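Toast, Take Two: News From the Udeo Robotics Club

2020-06-27

I finally have something fun to report from the Udeo Robotics Club, and it involves breakfast! Our summer project is to teach a robot arm to pick up toast and put it on a plate. It sounds like nothing, I know. I do it half asleep every morning. But a slice of bread is soft, it crumbles, and no two slices stand in the toaster the same way.

Hanane Kabbaj, who coaches the group, has the students guide the arm through the move by hand, over and over, while the small camera at the wrist records what the gripper is facing. The team has saved 364 runs so far and wants 1000 before they start the big training round in July. I got to try a few myself (mine were awful, and the kids were very polite about it).

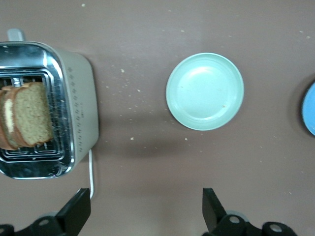

The wrist camera's look at the job: two slices in the toaster, mint-green plate waiting.

The hard part is the grip. With two slices pressed close together, the fingers have to take one and leave the other alone. Squeeze too hard and you get crumbs – and there are plenty of those on our table. Steinar Arnardóttir is working on the finger spacing and keeps a notebook full of settings that I can't make heads or tails of. The shiny top of the toaster is another headache, as the glare can throw off the camera, so the next batch of runs will be done under different lamps.

We have 21 students signed up for the summer, which is our best turnout yet. The group is calling its robot Widilska, and it'll be entered in the kitchen skills class at the Mengal student meet in July. Families are welcome to come cheer. If you have a loaf going stale at home, please drop it off at the club room. We go through a lot of bread!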